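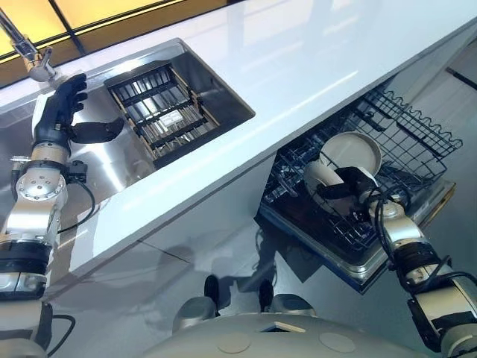 示教采集(机器人)

示教采集,又称演示采集、人工示范,指由人带着机器人把一项任务做一遍或很多遍,同时记录关节角度、手指开合、各路相机画面,供后续训练模仿策略使用。人可以直接扳动手臂(拖动示教),也可以隔一段距离用主手、手套或头戴设备操纵(遥操作)。两种做法常混着用。

中文资料里叫法不统一。“示教”老一点,来自工业机械臂;“遥操采集”新一点,多见于双臂人形平台。本条目两者都收。

主要方式

拖动示教。手臂切到零力或低阻模式,人握住末端直接带。优点:快,力感直接,不用学。缺点:人的手和胳膊会进画面;双臂任务一个人带不过来;多指手基本没法这样带。

主从遥操作。操作员手里一套小号的主臂,从臂跟着走。关节一一对应,上手快。缺点是主臂要专门做,换一种机器人往往就得换一套。

手套加头显。多指手常用。操作员看头部相机的画面,手指动作经过重定向映射到机械手上。人手和机械手比例不一样,拇指最麻烦,重定向参数通常每个操作员单独标一次。

脚本加人工接管。机器人先按已有策略跑,出错时人接过来,纠正的那一段单独存。接管点要打标记,漏打的话后面很难补。

相机布置

常见为头部一路、两腕各一路。头部看全局,手、台面、目标都在里面,远处细节差。腕部离物体近,抓取瞬间的接触关系主要靠它,但是视野常被手自己的外壳和手指挡掉一大块,背景又随手腕乱转,天花板灯直射进来就过曝。

曝光建议锁死,自动曝光在腕部转向顶灯时会整段发白。白色餐具、白色台面、反光地面凑在一起时更明显。三路时间戳须对齐,对不齐的段直接弃用,不要插值硬救。
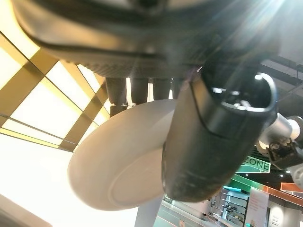

典型任务:洗碗机装载

厨房类任务里洗碗机出现得很多。原因不复杂:东西薄、滑、圆,架子密,门和抽拉架都是活动件,一个任务里抓、放、推、拉全有。

一段完整示范的常见拆法:
1. 开门,放平
2. 拉出碗架
3. 从水槽或台面取餐具
4. 调整姿态,插入架齿
5. 松手,退出
6. 推回碗架,关门

第4步最耗时间。盘子要立着进齿缝,角度差一点就卡在齿尖上。Lucía Montes整理的操作手册里建议先对准下沿再放上沿,退手时手指先张开再抬腕,次序反了容易把盘子带出来。碗和杯子相对宽容,口朝下斜放即可,但握在杯壁上的手指要留出退路。

第6步看着简单,实际上推力方向稍偏,架子就会斜着卡住轨道。
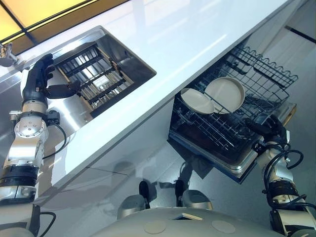
两只手怎么分工也要事先讲好。一手操作、另一手闲着的时候,闲手放哪里?有的组规定收到胸前,有的允许扶着台沿或池沿。都可以,但同一批数据里要一致,否则策略会学到一堆没意义的闲手动作。Funau项目早期没有规定,后来返工重采,在组内文档里记了很长一段。

采集规范

各家不同,以下为Pludasska遥操手册里的做法,引用较多:

每个子任务采300段有效示范。单段上限60秒,超时作废重来。操作员连续操作20分钟换人,疲劳以后动作会变碎,停顿变多,数据看得出来。

起始状态要打散。餐具位置、朝向、架子拉出多少,每段都动一动。不要图省事复位到同一个点。

失败段不删,另存,标签写清楚是滑落、碰撞还是超时。

旁人不要进头部相机视野。难免有鞋子、裤腿入镜,少量可以保留,长时间停留的剔掉。

场景复位

复位指两段示范之间把环境恢复到可以开始的状态。往往比示范本身还费时间,排班时容易低估。 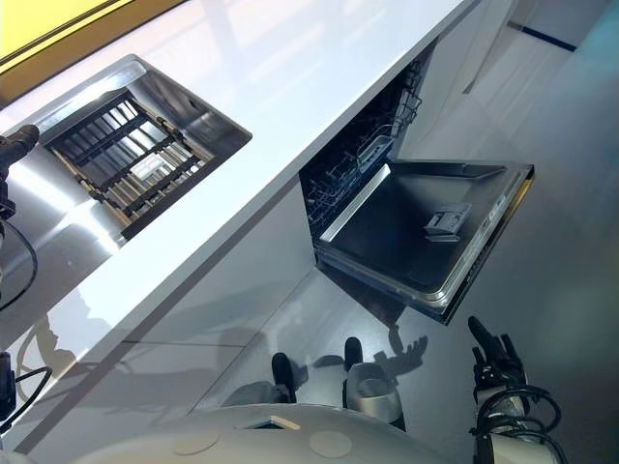
复位一般由第二个人负责,操作员不离开操作位,双手停在约定的待机姿态。复位的人按清单走,走完报一声,操作员再开始录。容易漏的是洗碗机门的开度:有人习惯放到底,像图中门板接近水平、内侧带翻盖的洗涤剂盒整个露出来;有人只放一半,机器人从上方看过去碗架的位置就完全不同。清单里应写明开到哪一档。水槽里的沥水架也一样,斜放还是正放算不算变量,要在开采之前定。Zoriana Tymoshchuk的复位清单共56项,厨房部分占了大半,多数组用删减版。

光照也算复位内容。机械手投在地面上的影子会随灯变化,中途换灯要另起一批编号。

常见问题

延迟。画面回传慢了,操作员会不自觉地走走停停。先查网络再查编码,不要上来就怪人。

线缆。腕部外露的线圈容易挂到架齿和水龙头,开采前绕紧,每次换班再看一眼。

手指磨损。指尖材料磨光以后抓盘子打滑,数据前后不一致。换指套的时间要记进日志。

反光。不锈钢池壁、亮面柜门会映出手臂,深度相机在这些地方经常出空洞。有的组贴哑光膜,有的不管,让模型自己适应。哪种更好目前没有定论,Tandis的两轮对比结果互相矛盾。

主观差异。不同操作员风格差别大,有人先转腕再下探,有人边走边转。混在一起训练有时反而更好,有时不收敛。Tin-yau Yip主张每批至少混三人,Brayden Melnyk主张先单人后混合,讨论页里仍在争。

参见

模仿学习;遥操作;主从控制;动作重定向;多指手;力反馈

编辑备注:“深度相机”一节待拆出独立条目。术语表还没校,先这样,有错字请直接改,不用再讨论页留言。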